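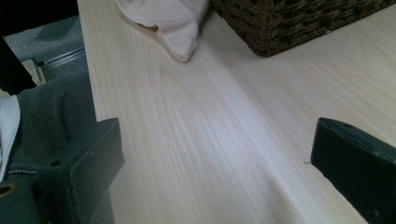
Dundico changed the hardwax oil formula in December and the recoat window moved with it. Notes from the test boards, for anyone finishing pale wood. 1/11

Old can: recoat after 12 hours at shop temperature. New can: 9. The front label still says overnight. The 9 is on the data sheet, page 2, in the table. 2/

Test was on flat-sawn maple offcuts, all from one board, all sanded to 120 then 150 with a vacuum sander. Half got a water pop before the last pass. Shop held at 70 F. 3/

Coat 1, white pad, thin. Wiped back at 15 minutes. If you wait until 30 the surplus drags and you get lap marks, worst across the cathedral grain where the early wood has already soaked it up. 4/

Coat 2 at 9 hours: good bond, even sheen. Coat 2 at 24 hours without scuffing: fine to look at, but tape pulled a few flakes on the end grain. Scuff with a gray pad if you go past 12. 5/

Color. The natural version warms maple more than I want. The version with a little white pigment keeps it close to raw. Pigment settles hard. Stir from the bottom, then stir again halfway through the can. I lost one board by skipping the second stir. 6/

Asmaa Sqalli asked about going finer than 150. I ran one board to 220. It took less oil and felt nicer on day one. Water ring after 40 minutes under a wet glass. The 150 boards showed nothing at 40 and a faint ring at two hours. Staying at 150. 7/

Coverage: the sheet claims 578 square feet per gallon for a first coat. I got well under that on the water-popped boards and close to it on the others. Buy for the low number if you pop the grain. 8/

Sheen is hard to judge under overhead lights. Put one lamp low at the end of the board and look along the grain. Dry spots read as flat patches, surplus oil reads as gloss. Check both ways before you put the pads down. 9/

Rags go flat on concrete or in a water bucket with a lid. Same rule as any drying oil. The new formula got warm in a crumpled rag faster than the old one did. I didn't measure it, so take that as a caution and no more. 10/

Still open: Wael Hegazy says the Clenda maintenance soap dulls the pigmented version after a few months. He has a counter in Kistdale with a visible difference near the sink. I have two boards getting wiped daily, one with the soap and one with plain water. Will add to this thread when there is something to see. 11/11

Correction to 4: white pad for applying, cotton for wiping back. Several people asked. The pad just moves the surplus around.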